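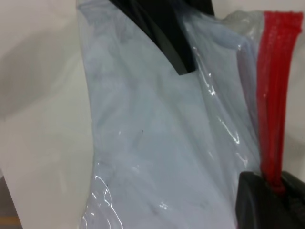
Wullari 拉链袋操作数据集 说明文档

版本 2
维护人:Dorin Surdu
标注与质检:Eyerusalem Abdella

一、概要

Wullari 收录双指夹爪操作透明拉链袋的遥操作片段，共 695 条。任务对象是家庭和小型车间里常见的一类杂活：把装有薄片物品的软袋拿起、立住、打开、合上、放回台面。数据用于回答一个范围很窄的问题：现有的模仿学习策略能否在不借助专用治具的情况下完成这类动作。以目前的结果看，拿起和放回基本可用，开合拉链还不行。

本数据集不覆盖硬质容器、布袋和带绑绳的袋子。叠衣、洗碗等长流程家务也不在范围内。

二、采集环境

工作台为白色哑光台面，顶部照明，背景为灰色墙面。台面不做特殊清洁，允许存在细小污点和擦拭痕迹。早期试采时曾铺过黑色绒布，分割效果好，但换到普通桌面后策略成功率明显下降，版本 2 起不再使用。

视角分两类：
固定视角，覆盖台面的工作区域，用于判断袋子的位姿和任务起止。
腕部视角，随夹爪运动，用于观察接触区域。近距离时袋体常占满大半画面，对焦偏软属正常情况，不作为剔除条件。

两路图像按时间戳对齐。夹爪开度、末端位姿与图像同步记录，力传感数据仅部分片段提供，缺失处填空值，不做插补。

三、任务定义

每条片段从袋子平放于台面开始，初始朝向随机。操作员按任务卡执行下列之一：

pick_place：夹取袋体，抬离台面，放到指定区域。
stand_hold：夹住袋体下部，使封口朝上并保持。
open_seal：将拉链拉开，露出袋口。
close_seal：将拉链合拢到底。

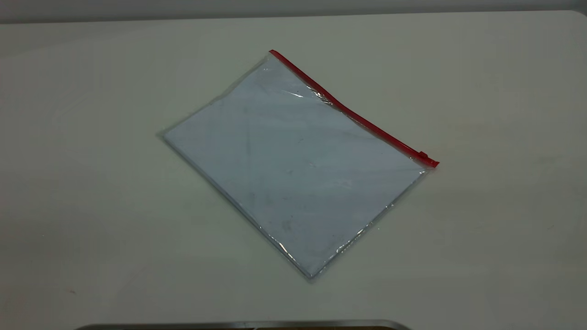

初始朝向以封口边与台面前沿的夹角记录，单位为度。滑块位置单独标注，取值为 left、right、mid、unknown，以袋子封口朝上时的观察方向为准。滑块位于端点不等于拉链已闭合，标注时两个字段分别填写，不得互相推断。

袋内物品以平整的纸张类为主。厚度变化会影响夹取时的形变，因此同一批次内更换内容物必须新建批次号。

四、已知难点

1. 透明薄膜的深度估计不可靠。反光处常出现空洞，无反光处又容易直接读到台面或内容物的深度。建议不要把深度图作为唯一输入。

2. 封口条颜色鲜明，策略容易把它当作唯一线索。Hauser 基线在红色封口上训练后，换成无色封口时几乎不再接近正确的抓取点。评测时请至少包含一种训练中未出现的封口颜色。

3. 袋体立起后形状变化大。封口条可能弯折，原本的直线特征随之消失，依赖直线检测的位姿估计会失效。

4. 夹爪遮挡。夹指靠近封口时，腕部视角往往看不到夹持点本身，是否夹稳只能结合开度读数和后续帧判断。
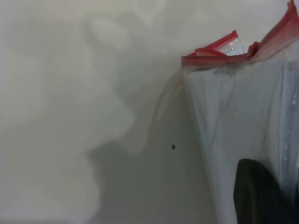 5. 阴影与污点。袋体在浅色背景上的投影边界模糊，自动分割会把它并入袋体；台面上的小黑点则偶尔被误检为关键点。标注工具 Petness 提供了手动排除区域的功能，质检时应逐条核对。

五、标注说明

每条片段包含任务类型、起止帧、封口状态、滑块位置、接触区域和结果。结果分为 success、partial、fail。袋口只打开一部分记为 partial，不论操作员是否主动停止。

接触区域只标可见部分。被夹爪挡住的袋体不补画轮廓，也不根据前后帧外推。单帧无法判断封口是否闭合时，字段填 unknown。版本 1 曾要求标注员必须二选一，后来复查发现分歧过多，相关字段已全部重标。

六、数据划分

测试集 247 条，其余用于训练和验证。划分以批次为单位，同一批次不会跨集合出现。测试集中的袋子个体均未用于训练。

七、基线情况

Jekitz 与 Hauser 两个基线均以双视角图像和夹爪状态为输入。pick_place 上两者差别不大，失败多来自夹指只压住薄膜边缘、抬起时滑脱。stand_hold 的主要问题是夹持力：力小则袋体下垂，力大则内容物被挤皱。open_seal 的失败集中在第一步，即夹指无法稳定分开两层薄膜或捏住滑块。

同样的动作，人通常靠指腹搓动来分层，刚性双指夹爪没有对应手段。我们倾向于认为，单靠增加同类数据难以解决 open_seal，末端执行器需要改动。软指尖版本仍在调试，数据不在本次发布内。

八、使用限制

仅供研究使用。不建议直接用于食品或药品包装场景的部署评估，本数据未考虑卫生、密封性和泄漏要求。成功标签只表示视觉上达到任务卡要求，不代表袋子通过了任何密封测试。

九、反馈

标注错误请附片段编号和帧号提交给 Eyerusalem Abdella。同步或位姿数据的问题请联系 Dorin Surdu。下一次修订计划在 August，届时合并已确认的勘误。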